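What the quote leaves out

I keep a folder of equipment quotes I talked people out of signing. There are 33 of them going back to my first purchasing job, and most have the same hole in the same place. The machine is priced to the dollar. Everything around the machine gets one line called "integration" and a number somebody liked the look of.

So when Lina Srour asked me to look over the budget for a shelf-restocking robot, I said yes before she finished the sentence. Lina runs operations for Qudah, a small chain of convenience stores, and she had a proposal from an outfit called Gremimeo. Two arms on a mobile base, leased, with a pilot in 4 stores starting in October. The headline figure came out at $126 a day per store, and the sales deck set that beside the cost of a night stocker and let you draw your own conclusion.

I drew a different one. A night stocker also mops, signs for deliveries, and tells the guy in the parking lot he can't sleep there. If the robot does a third of the job you don't get to cross out the whole wage. Haris Mladenović, who does Lina's books, had already written "which hours go away??" in the margin. I liked him right away.

We spent a morning at Gremimeo's test space. I'd asked to see ordinary work in place of the demo, and to their credit they let us stand there and watch for as long as we wanted.

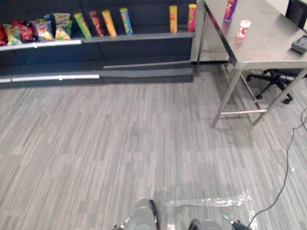
Chips and snack tubes on the test shelf, with the arms down at floor level by a sheet of clear plastic.

Look at the floor before you look at the shelf. Every packaged thing a store sells comes wrapped in some other thing, and the wrap has to go somewhere. I went back through the proposal that night and searched for the words film, trash, cardboard and wrap. Zero hits. Cycle time is quoted per item placed, which tells me the clock starts once the item is loose and ready to grab. Who gets it loose, and who picks up what's left? If the answer is a person, put the person in the budget.

The carpet bothered me too. Lina's stores are vinyl tile, old and patched, with floor drains in the back rooms and a ramp in one of them that I wouldn't push a full cart up. Gremimeo's engineer, Elias Chamoun, was straight with us when I asked. He said they'd want a site survey for each store before promising anything. Fine, but the survey is billed separately, and you only learn that on the second-to-last page.

Then the products. Chip bags slump. Tubes stand up nicely, and I'd guess a gripper likes them a lot better. What I want before anyone signs is a list of Lina's own top sellers, sorted by package type, with a success rate next to each one and a note on how many tries it's based on. Elias said he could get us some of that. "Some" is a word I write down.

What I told Lina to add to the budget, in no particular order:

Site survey, all four stores, at the real price.
One staff member per shift trained to clear a stuck robot, plus the hours to do it.
Waste handling.
Spare gripper parts kept on site. The lease covers replacement but says nothing about how fast.
Shelf changes. If they need deeper shelves or more space between facings, that's lost display space and somebody should price it.
A cancellation fee we can live with. The draft had us paying out the rest of the term.

With those in, the daily number stops looking like a bargain. Haris ran it both ways, and in the kinder version the pilot costs more than the stocker for the whole lease. That can still be worth doing if you treat it as money spent to learn something. I've got no quarrel with a research budget. I've got a quarrel with a research budget dressed up as savings, which then gets cut from next year's labor line by someone who never read the footnotes.

For comparison we also got a price from Ristow on plain gravity-feed shelving, the kind where product slides forward by itself. No arms, no lease, no software. It won't stock anything, but it cuts down the time spent pulling stock to the front, and it'll still be there in ten years. Lina groaned when I brought it up because it's boring. It is boring!

Where it stands now: she's asked Gremimeo for a 2-store pilot with a monthly exit and the survey folded in. They haven't said no. I'll post the revised numbers if she lets me.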